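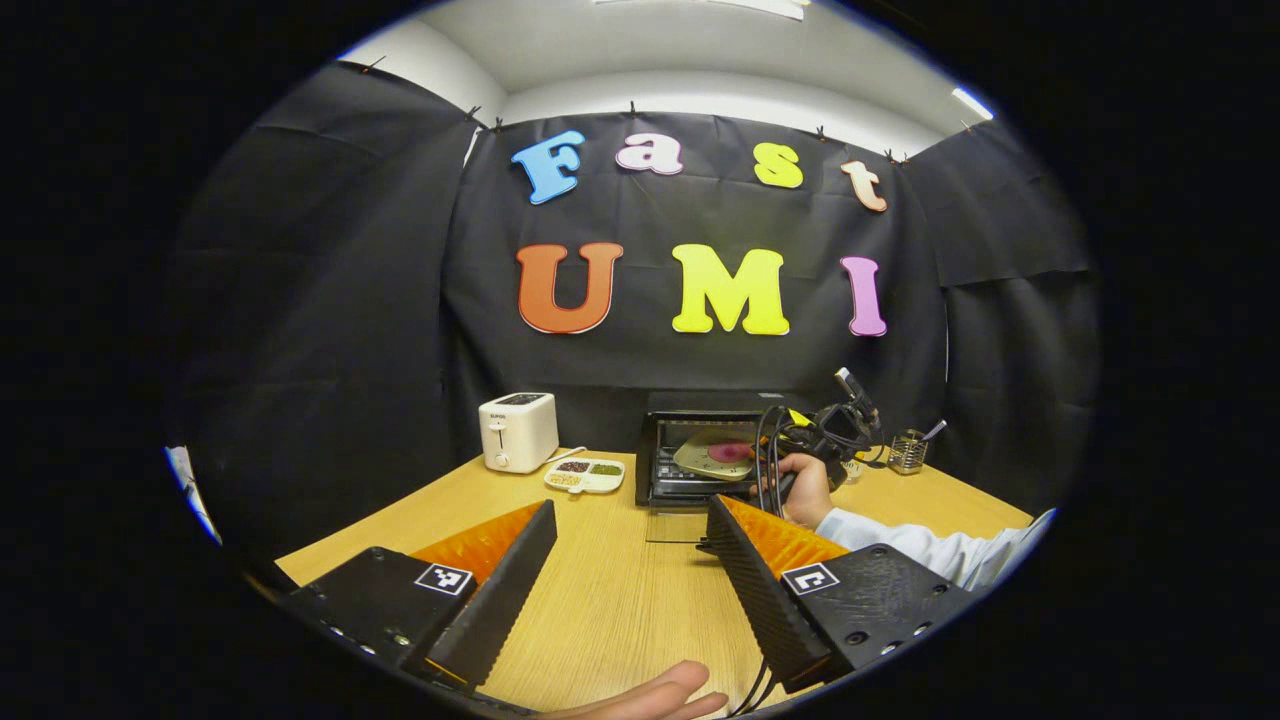
Why does my bread toast dark on one side and stay pale on the other?
Asked by Morven Cowie, March 2025

I finally got a sourdough loaf I'm proud of (14 tries!) and now the toast lets it down. Left side brown, right side pale, every single time. Same with shop bread. Is the toaster dying?

Setsuko Tsuji
Congrats on the loaf! Probably not dying. Unplug it, let it cool all the way, then slide out the crumb tray and shake it over the sink. Next, plug it in, run it empty and look down from above, hands well clear. Every wire should glow. If one stays dark, that element is gone and I'd replace the toaster. If they all glow, try slicing thinner. Homemade slices are often fatter at one end, and the fat end sits closer to the heat. I got a slicing guide and it changed my breakfasts!

Lewis Niven
mine does this too, i just flip it halfway

Märta Halvorsen
Check whether you have a bagel setting switched on. It heats one face more than the other, and I had mine on for 9 weeks before I noticed. Also, day-old sourdough browns so beautifully, try it!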